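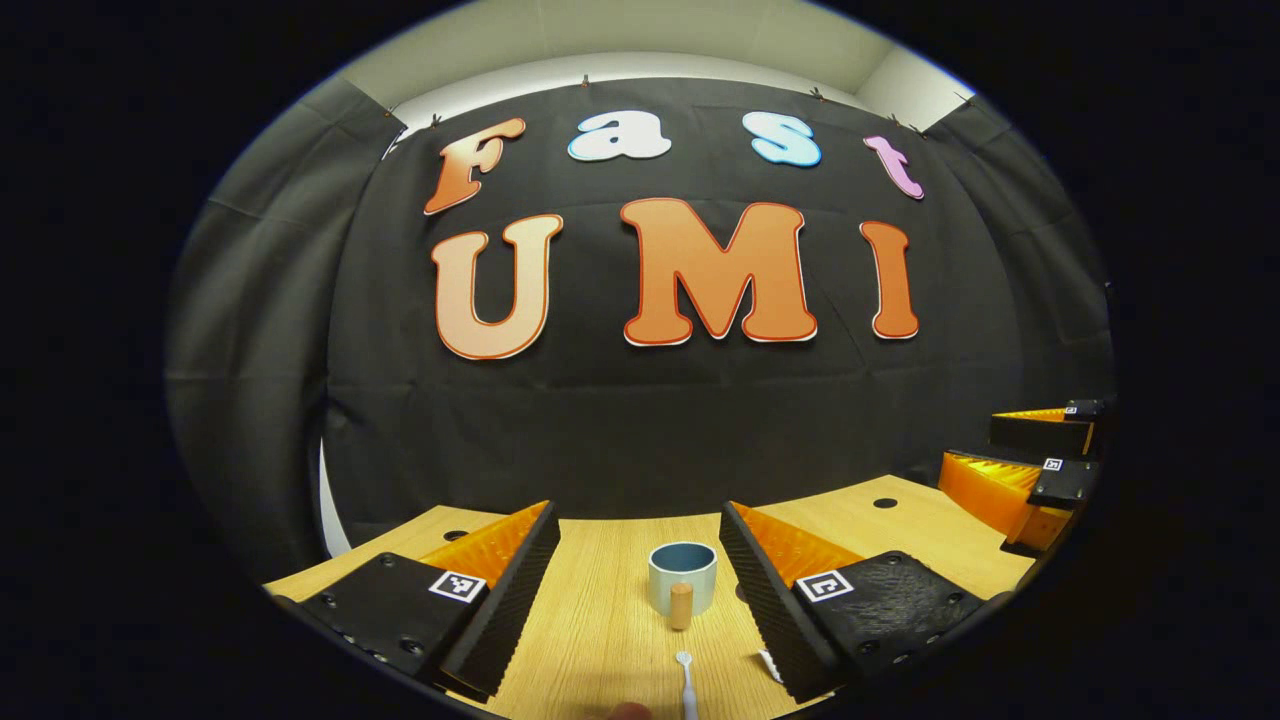 Plarkau Backdrop Kit

Files and notes for the lettered backdrop and tabletop corner. Maintained by Chelsea Kettle and Declan Stockdale.

Contents
letters/ cutting outlines, one file per letter
colors.txt fills and outlines
layout.txt spacing for the two rows

Setup
Hang the black fabric first and clip it along the top edge. Leave the folds in. Put up the big lower row, UMI, starting with the M in the center, then set Fast over it. Allow around 14 minutes.

Colors
The lower row stays in oranges. The F is orange fading to peach. The other small letters are white, pale blue and light pink.

Known issues
letters/t prints too wide on the old cutter. Fixed in May by Dean Bloxham, see note 17.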